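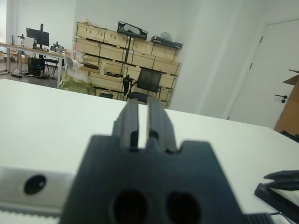 White was a mistake, a reader wrote under my December post, and I would be scrubbing that table every night until I gave up and painted it gray. I said I would report back after one winter of use, so this is the report.

9 Mar 2019

For anyone new, the table is the big white one in the large room at Tronthorpe. I bought it from Jendon, secondhand, for $1,280 including delivery. The building has over 4,000 square feet in total and most of it is not heated, so all the bench work ends up in that one room. White walls, gray floor, white table. It sounds cold on paper. I like it fine.

The top has a matte finish. That was the main thing I wanted. My old table was glossy and threw the ceiling lights back at me, and by late afternoon I had a headache. With the new one the light is even from end to end and small black parts are easy to find. I drop a lot of screws, and on the old dark top I would be patting around with my hand to find them.

As for scrubbing, no, I don't do it every night. I wipe the top down with warm water and a little dish soap when I finish, and go over it with the Surkier cleaner every couple of weeks. Pencil comes off with the soap. Tape residue needs the Surkier and some patience. The sort of thing I have not been able to shift is a scuff.

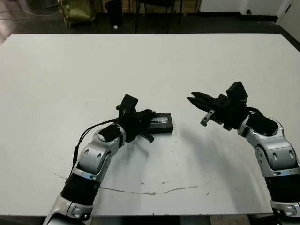

The scuff line on the white top, and the black box with a small silver label or printed text.

It's faint and a bit brown, and it runs in a curve. I think something got dragged, but I didn't notice when. I tried soap first, then the cleaner, then an eraser, which helped slightly and left the spot looking a little polished. A polished patch on a matte top bothers me more than a scuff does, so I stopped there.

The man at Kneževič, where I buy hardware, told me to leave it alone for a year and then decide. He thinks a work table with one mark on it looks worse than a work table with thirty, and that I will get to thirty soon enough. He's probably right. He also sold me a pack of felt pads, and I have been sticking them under anything flat and heavy that gets slid around. Boxes are the worst for this. They sit flush, grit gets under them, and then you push them out of the way with one hand.

Things I would do differently: measure the doorway before paying for delivery. It took us five tries to get the top into the room. I would also ask Jendon about a spare set of feet, as one of mine was cracked on arrival and the replacement took six weeks. I had a folded piece of card under there the whole time.

I would still buy white.

Comments (3)

Anonymous
I have a white one too. Baking soda paste on the scuff, but try it on the underside first.

Anonymous
Did the felt pads stay on? Mine collect grit and then they scratch too.

Blog author
They have so far. I pull them off and replace them when they feel rough. I'll try the baking soda and post if it does anything.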